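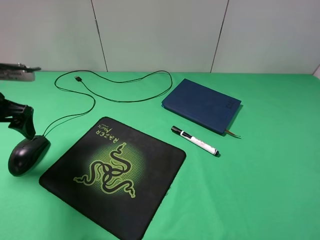 Moving my desk out of the bedroom

Sunday, June 6, 2021

I have worked from home since last spring and for most of that time my desk was at the foot of the bed. It was fine for a month. After a year I was waking up and looking straight at the thing I had been sitting at until half past six the night before, and my sleep got worse and worse.

In April I decided to swap things round. We have a small room at the back of the house in Hatville which had turned into a store for coats, suitcases and a bike with no front wheel. I cleared it over two weekends. The bike went to a man from Jilness who wanted the frame, and the suitcases went up in the loft, where they should have been all along.

The room is 180 cm across at the window end, so my old desk would not go in. I looked at new ones and did not like the prices. In the end I bought a second-hand table from Valquíria Bragança, two streets over, who was moving out and wanted it gone by the Friday. We carried it down the road between us, stopping at every other lamp post.

The heating took longer to sort out. The radiator in there had not been on for years and the valve was stuck fast. I tried oil, then a bigger spanner, then gave up and rang a plumber. He had it working in ten minutes and told me to turn it right up and back down once a month, even in summer, so it doesn't seize again. I have put that in my calendar.

The wi-fi is weaker at the back of the house. Video calls froze for the first three days until I ran a cable along the skirting board and under the door. It looks untidy and I keep meaning to clip it down properly.

The main change is at the end of the day. I shut the door at six and I don't go back in. I used to answer emails at nine at night simply from walking past the screen on my way to brush my teeth. I am sleeping better – not perfectly, but I no longer wake at four thinking about invoices.

The bedroom has a big gap where the desk was. My sister thinks we should put a chair there. I would like to leave it as it is for a while. The carpet still has four dents in it and I have been told that ice cubes will bring them out, so I will try that next weekend.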